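チケット:ドラム式洗濯乾燥機 扉まわりのにおいと、乾燥後の湿り
受付場所:Zundon 共同ランドリー利用者サポート
投稿者:Henryk Bielecka
状態:対応中 → 解決(条件つき)

最初の投稿

お世話になっております。Bielecka と申します。日本語は母語ではありませんので、おかしいところがありましたらすみません。できるだけ順番に書きます。

共同ランドリーの、濃いグレーのドラム式の機械についてです。前から入れるタイプで、左上に「智能烘」という白いシールがあるものです。隣の同じ色の機械には問題がありません。

困っていることは二つあります。

一つ目は、洗濯だけで使ったあと、扉を開けるとにおいがすることです。雨の日の靴のようなにおいです。服にも少し移ります。

二つ目は、乾燥まで続けて使ったとき、タオルの端とズボンの腰の部分が湿ったままになることです。ほかの部分はよく乾いています。

においは10月の終わりごろから気になっていました。最初は自分の洗剤が悪いと思って、Bimow の液体洗剤から同じ会社の粉に変えました。変わりませんでしたので、また液体に戻しました。

サポートからの返信

Bielecka 様

ご連絡ありがとうございます。ご説明はよくわかりました。お手数ですが、次のことを教えていただけますでしょうか。

・一回に入れる洗濯物の量
・使っているコース名と、表示された時間
・使い終わったあと、扉を閉めているかどうか
・糸くずフィルターを最後に掃除した日

よろしくお願いいたします。

Bielecka の返信

早いお返事をありがとうございます。

量は、ドラムの上のほうまで入れていました。シーツの日はもっと多いと思います。正直に書きます。

コースは「標準」で、乾燥も一緒に選ぶと、最初の表示は75分です。途中で表示が増えることがあります。洗濯だけのときは48分です。

扉は閉めていました。壁に「使用後は扉を閉めてください」という紙がありますので、それを守っていました。この紙は隣の機械のための紙でしょうか。両方のための紙だと理解していました。

フィルターの掃除は、申し訳ないですが、一度もしたことがありません。場所も知りませんでした。利用者が開けてもよい部分でしょうか。

サポートからの返信

フィルターは利用者の方が開けてくださって大丈夫です。上側に乾燥用、下側に排水用があります。排水用は水が出ますので、先に浅い容器と雑巾をご用意ください。必ず電源を切ってから作業をお願いします。

壁の紙は、小さいお子様が中に入らないように貼ったものです。ただ、閉めたままですと湿気が残ります。紙の内容はこちらで見直します。

まずは掃除をして、量を減らして一度お試しください。

作業の記録(Bielecka)

11月21日に作業をしましたので、記録を書きます。

手順1 電源を切りました。コンセントも抜きました。

手順2 乾燥フィルターを外しました。灰色の綿のようなものが厚く付いていました。フェルトの布のようで、手で一枚に剥がれました。水で洗って、布で拭いて、窓の近くに置きました。

手順3 排水フィルターを外しました。出てきたもの:ヘアピン、ボタン、紙が丸くなったもの、子供の靴下の片方。靴下は乾かして、ランドリーの棚に置いてあります。心当たりのある方はお持ちください。

手順4 扉の内側のゴムを見ました。下のほうのひだに、黒っぽいぬるぬるした汚れがありました。においの原因はたぶんこれだと思います。古い歯ブラシと、Dotness の洗濯槽用の洗剤を薄めたもので掃除しました。一回では取れませんでしたので、少し待って、もう一回しました。

手順5 扉のガラスの内側も拭きました。洗剤の白い跡がありました。

手順6 何も入れないで、「槽洗浄」のコースを動かしました。水の温度は選べる中で一番高い59度にしました。

終わってから、扉を開けたままにして帰りました。「掃除のあとです。開けておいてください」とメモを貼りました。

次の日の朝に見に行きました。においはほとんどありませんでした。顔をドラムの中に入れて確認しましたので、たぶん正しいと思います。
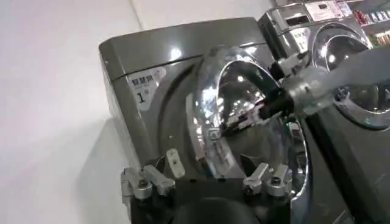
乾燥のほうは、そのあとに試しました。バスタオル4枚だけを入れて、標準の乾燥つきで動かしました。表示は前と同じ75分で、途中で増えませんでした。取り出したとき、端まで乾いていました。

それから、ジーンズとパーカーを一緒に入れて、もう一回試しました。こちらは、ジーンズの腰とパーカーのフードが、まだ少し湿っていました。厚い部分はむずかしいようです。裏返しにして入れると、少しよくなりました。

質問が二つあります。

一、乾燥フィルターの掃除は、毎回したほうがいいですか。それとも週に一回でいいですか。

二、ゴムのひだの奥に、黒い点がまだ残っています。においはしません。漂白剤を使ってもよいですか。Furnival のカビ取り剤が家にあります。

サポートからの返信

Bielecka 様

丁寧な記録をありがとうございます。

一について。乾燥を使った方が、そのつど糸くずを取るようにしてください。水洗いは週に一回で足ります。

二について。塩素系のカビ取り剤は、ゴムが傷むことがありますのでお控えください。点が広がるようでしたら、ゴムの交換を手配いたします。

厚手の服は、薄い服と分けて、量を半分以下にしてお試しください。

Bielecka の返信

わかりました。カビ取り剤は使いません。

厚い服だけ、半分の量で試しました。ジーンズの腰はよく乾きました。フードはまだ少しだけ湿っていますが、家で干せば一時間ぐらいで乾きますので、私はこれで問題ありません。

壁の紙が新しくなっているのも見ました。「お子様がいないことを確認して、扉を少し開けておいてください」と書いてあって、わかりやすいです。一つだけ、「糸くず」の漢字がない理由を友達に聞かれて、答えられませんでした。これはチケットと関係がありません。

靴下はまだ棚にあります。

チケットは閉じてくださってかまいません。ゴムの黒い点が大きくなりましたら、また同じ番号で書きます。よろしくお願いいたします。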